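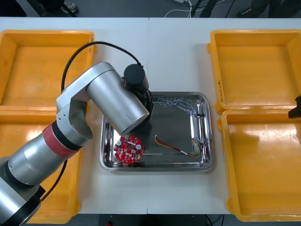
The Perkeck Robotics Club began with 12 students, one power strip and a grant application that used the word "synergy" twice. We meet after school in the old print shop on Traltgate, where Refugio Ayala teaches the hardware half and Jaqueline Zamudio teaches the half where you find out what the hardware did wrong. Our main project this year is sorting. A steel tray in the middle of the table gets a round red circuit board and a couple of wire bundles, the four yellow trays get nothing, and the students write the program that is supposed to change this. Circuit boards are the easy part. Wires have opinions.

We have 2 competition seasons behind us. In the first we placed well. In the second we learned a lot, as people say when they have not placed well. The team goes by Prollow, a name chosen by vote in October and regretted by November – the T-shirts had been printed by then.

No experience is needed to join. Students in grades nine and up start on the Bermúdez course, our own set of beginner exercises, and move to the arms once they can explain what the stop button does and find it without looking. Our lab logbook has over 3708 entries, many of them just the word "again."

Parents are welcome to visit any time after 4 p.m. Please don't lean on the table.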